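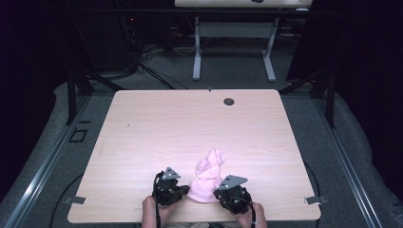

4. Care of the work surface

This section applies to the Kestier table with wood-grain top and rear cable port. Steps for the under-desk tray are in section 5.

4.1 Routine cleaning

1. Remove all items from the top. Disconnect any cable routed through the port and draw it out from below.
2. Brush off dust with a dry, soft cloth. Do not shake the cloth out over the port.
3. Dampen a second cloth with water and a little dish soap. Wring it out fully.
4. Wipe along the grain, from the far edge to the near edge in overlapping passes.
5. Dry the top at once with a clean cloth. Check the rim of the port for trapped moisture.

CAUTION: Do not use acetone, scouring powder or melamine sponges. Damage to the finish from these products is not covered by the Drovero warranty.

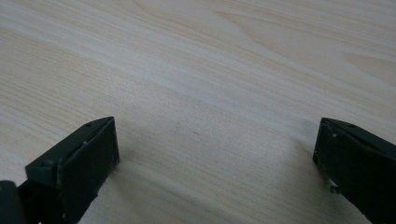 Fig. 4-2. Grain figure, with arcs and loops toward the upper right.

Note: Grain figure varies from one top to the next. Variation is not a defect and is not grounds for replacement.

4.2 Inspecting for scuffs

1. Place a lamp at one end of the table, level with the top.
2. View the surface from the opposite end, then from each long side.
3. Mark any scuff with low-tack tape. Remove the tape within one hour.
4. Treat pale scuffs with a dry microfiber cloth first, then with Talpur surface polish, part no. 361.
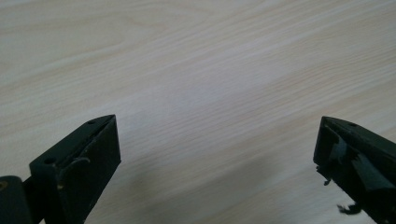 Surface polish must be applied thinly and buffed until no film remains. Judge the result away from glare. Where light reflects off the top, as in the pale patch at upper center, the grain is washed out and a film of polish is easily missed – the darker area toward the bottom is easier to read. Move the lamp and check again before returning items to the table.

CAUTION: Do not sand the top. Abrasive paper of any grade, including 400 and 2000, will permanently change the sheen.

4.3 Refitting cables

1. Feed each cable up through the port, plug end first.
2. Leave enough slack for the cable to hang without pulling on the rim.

Document 2921, revised May 4, 2022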